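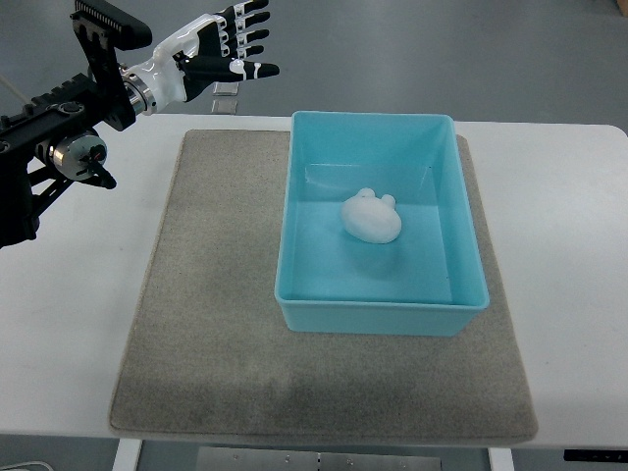 White table, Gukcombe room. Top, front edge and parts of two legs.

21 Oct 2019

Table work, continued from the July entry. The subject is the white table only.

Level checked with the long spirit level along the far edge, the near edge and both diagonals. Far edge fine. Near edge low at the left by 2 mm. Turned the left front foot out until the bubble sat between the lines, then went back over the diagonals. Right front foot not touched. Locknuts tightened by hand and then a quarter turn with the wrench.

Rocking test: pressed down on each corner in turn. Slight movement at the rear right before adjustment, none after. Repeated with a 43 kg load at the center, same result. The floor on that side slopes toward the drain, so the feet will have to be reset if the table is ever moved, even by a hand's width. Foot positions are now marked on the floor with tape.

Top wiped with a damp cloth and mild soap, then dried. No solvent. The Urix cleaner left a haze on the sample offcut and goes back on the shelf until somebody tries it diluted. The surface is smooth to the fingertip along the front. The color is slightly off-white; the touch-up paint from Surkitz is a colder white and would show as a patch. Do not use it on the top. It may do for the legs, not tried.

Leg bolts: 4 per leg, all checked. One on the rear left took over half a turn. Thread lock not applied.

Open points:
Kerekes quoted 400 for a replacement top in the same size. No decision, the present one is serviceable.
Edge protection for the front, thickness still to be measured with calipers.
Recheck level after two weeks and write the reading under this entry.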